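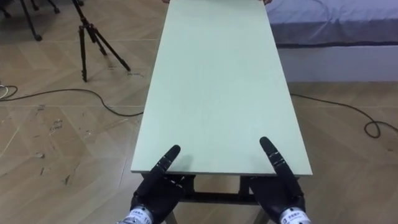
The green table, out on the herringbone floor.

The Green Table

My aunt rang at 4 in the afternoon to say I could have the table if I came and got it before tea, and I said yes before I'd thought about where on earth it was going to go.

You have to understand I'd wanted that table since I was little. It's only a folding table! It has a mint green top, very pale, the colour of those after-dinner lollies you used to get at the Chinese in Trevaslow, and black metal legs that pinch your fingers if you're not paying attention. She bought it at Jemal Hardware with her first proper pay and it cost her 86 dollars, which my uncle mentioned every Christmas until he died. Every Christmas! We'd be sitting there with prawns and paper hats and he'd give it a slap and say eighty-six dollars, and my aunt would say well, you're eating off it, aren't you.

So I drove over to Standberg Street with the back seats down and an old doona to wrap it in, and my brother came along because he owed me for the fence.

The thing about my aunt's place is that it got smaller every year without anybody moving the walls. She'd had the laundry taken out to make room for a bigger bathroom, and the washing had migrated, and the ironing had migrated after it. By the time we got there she had the whole afternoon planned. We weren't allowed to just pick the table up and go. First it had to be carried into the middle of the room, opened out, and looked at.

"What are we looking for?" said my brother.

"Just look at it," she said.

We looked at it. She'd wiped it down so well you could smell the lemon from the hallway. She ran her hand along the edge and told us about the 2,000 piece jigsaw of a Dutch harbour that sat on it one whole winter, so that they ate dinner off their laps from May until the footy finals, and about the time the cat had kittens underneath it, and then about a man called only "the lodger" who had apparently done his tax on it and cried. I'd never heard of any lodger. My brother looked at me and I looked at him.

"When was there a lodger?" I said.

"Oh, before you," she said, and went off to put the kettle on.
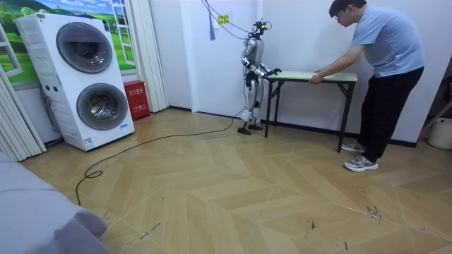 "Other way," my brother said. "No, your other way. Tip it towards you."

I'd like to say we were good at it. We've carried a lot of furniture together over the years, he and I, including a Ferberg sofa down three flights of stairs in the rain, and we have never once agreed on who's walking backwards. We shuffled the table towards the door, then we shuffled it back again when my aunt called out that she hadn't finished saying goodbye to it.

She came in with the tea things on a tray and put the tray straight down on the table. Well, that was that! We put our end down and got the chairs.

It was good tea, too. She had the ginger biscuits out, the hard ones, and somewhere in the second cup she got on to the lodger again without being asked. He'd stayed one April and paid 500 dollars in advance, in cash, in an envelope from the bank, and he'd sat right where I was sitting and taught her to play cribbage. She'd been thirty-one. My uncle was working away, up north, or that's where I'd always understood he was.

"And was he nice?" said my brother, who has no sense at all.

She thought about it for a good while. She had her palm flat on the green.

"He was very tidy," she said.

I had about a hundred questions and I didn't ask any of them. I ate another biscuit. My brother started humming, the way he does, and looked hard at the ceiling.

By then it was getting dark and he had to be back for the kids, so I rinsed the cups and dried them, and we cleared the tray away and got ready to have another go. I bent down to find the catch on the legs. There was something written on the underside of the top, in pencil, close to the edge where you'd only see it from the floor. Numbers, mostly, in two columns. A cribbage score. It went on and on, right across to the far side, a good deal more cribbage than you'd fit into one April.

"Have you found the catch?" said my aunt.

"Nearly," I said.

I stayed down there a bit longer than I needed to. Then I came up and told her the catch was stuck, rusted probably, and it wouldn't fit in the car like that, and would she mind terribly hanging on to it for me until I could bring some oil over?

She said she supposed she could find the room. My brother opened his mouth and I trod on his foot.

He complained about it all the way home, the foot and the petrol both. I've still got the oil in my glovebox.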